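Two Arms, One Table
Project report by Nobuhle Gumede and Marthinus Mabaso
Jenthorpe Robotics Club, 07/09/2020

We wanted to teach two robot arms to share a table without getting in each other's way, and we did the whole thing in simulation! Our project is called Ument. The goal sounds easy: pick up a numbered die and put it in a clear tray while the other arm is working close by. It kept us busy for seven weeks and we loved nearly all of it.

Marthinus built the tabletop and spent far too long on the wood grain (it looks great, though). Nobuhle wrote the motion planner, which checks both arms before either one is allowed to move. Our first version was so careful that both arms stopped and waited for each other forever - we let one run go all through lunch to be sure.

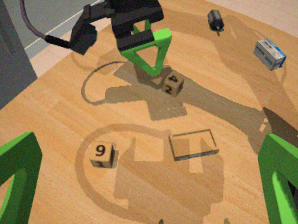 Why did we use two arms when one could do the job?
Sharing the space was the part we wanted to learn. A single arm only has to plan around objects that stay put, but a second arm keeps changing which paths are free.

The fix for the waiting problem was a simple turn rule. Whichever arm is closer to its target goes first, and the other backs up a little and plans again. We ran 500 trials with random die positions after that, and the deadlocks were gone. Grasping still needs work, especially when a die sits at an odd angle to the fingers. It tends to spin as they close, and then the drop into the tray goes wrong.

Next we want to try softer contact settings and slower closing speeds - and after that, stacking!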